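Two Arms, One Dish: Gallery from the Hiddale Workshop

30th September
by Bleddyn Jenkins

So the arms are up and moving! If you've been following along since I dragged the first crate into the shared workshop at Hiddale, you know that sentence took a lot longer than I planned. I'm going to talk for a bit and then there are pictures, so scroll if you only want those.

Quick catch-up for new people. Dorard is my two-armed robot, built on weekends and a frankly unreasonable number of weeknights. The arms came secondhand from a lab clear-out over in Pletholm, with no controller, no manuals and a box of screws that fit nothing. The hands came later and from somewhere else entirely, and mating them to the wrists ate most of the summer. I made two sets of adapters. The first set was beautiful and the bolt circle was off by just enough that you could force it if you were feeling brave. I was feeling brave. We don't use that set anymore.

The other big job was cables. Every wrist has wiring that wants to be exactly where the joint is going, and if you strap it down tight the arm either stops short or yanks a connector out (ask me how I know). What finally worked was giving up on neatness and leaving big floppy loops at the wrists. Looks messy, and I get comments about it from everyone who walks past, but I haven't pulled a plug since. If you're building anything with a rotating wrist, leave more slack than feels decent, then run every joint to both ends of its travel by hand before you power up.

Money, since people keep writing in about it: everything I've spent since the arms themselves comes to $439. That's adapters, cable, connectors, two power supplies (one of them my fault) and a lot of filament. It doesn't count the bench space, which I pay for in monthly dues like everybody else, or the coffee.

For software I'm running a thing I call Lubis, which started as a script for making one finger wiggle and has grown way past what it should be. It does three jobs at the moment. It keeps the two arms from trying to be in the same place, it plays back poses I've saved, and it lets me nudge a hand along in tiny steps from the keyboard. The nudging is what I use most. I know there are much smarter ways to do a grasp, and I do want to get there, but when you're still learning what your own fingers do, small steps and a thumb over the stop button are pretty great.

The task I picked was pick up something small, put it down in a dish. I wanted a thing that was light, had flat sides and wouldn't matter if it got crushed. Tissues! You can get them at any corner store and they're useful afterward, especially if the session goes badly. The dish gives me a clear target and the black rim makes it easy for me to judge where I am when I'm looking down from the head camera.

I've settled on an approach from above, with the fingers reaching across and the thumb coming in on the other side. Coming in low from the side seemed like the obvious choice, and I spent 7 evenings on it, but the knuckles kept clipping the table. From above there's loads of room. The trade is that the back of the hand blocks the view at exactly the moment I'd like to see what the thumb is doing, so I'm working partly from memory and partly from listening to the motors.

Okay, pictures. All of these are looking down past Dorard's own chest, so "left" and "right" are the robot's.
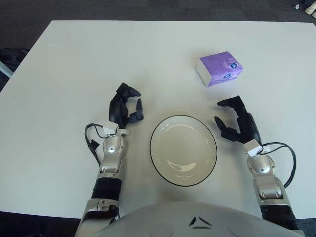

Both hands over the table with the dish in the middle. The purple tissues are off on their own toward the right.
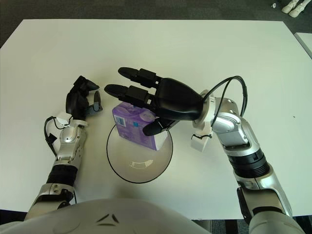 Right hand stretched over the purple box, thumb touching it, box sitting at a tilt partly in the dish. The left hand is just hovering.
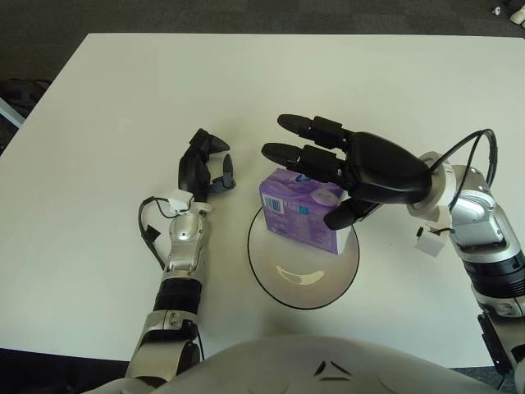 Box upright this time, two fingers straight out over the top of it and the thumb down by its right side. You get a good look at that wrist loop too.

My running tally is 19 tries that I'd call proper ones, meaning I didn't stop them early out of nerves. I'm not giving you a success rate yet because I kept changing things in between, and a number made out of that would be nonsense. What I can say is that the thumb is the whole ball game. If it closes a hair before the fingers, the box slides. If it closes after, the box tips. Getting them to arrive together is a timing problem in Lubis, and I've got a branch that ramps all the motors off one clock, which I'll try as soon as I've cleaned it up enough to trust it.

After that I want to give the left hand something to do. It mostly hangs out on its side of the table while the right one works, and I'd love to have it steady the dish. The calibration on that side is older, though, and the index finger has a bit of slop at the base that I need to shim. If anyone has shimmed a joint that small without taking the whole finger apart, please write to me, I'll take any tips at all.

I'm hoping to have a handover from one hand to the other by December. I've said that to enough people at Hiddale now that I kind of have to do it. Next page will be mostly about the thumb timing, with the settings I ended up using, and I'll put the adapter drawings up as well once I've fixed the dimension I got wrong on the second sheet.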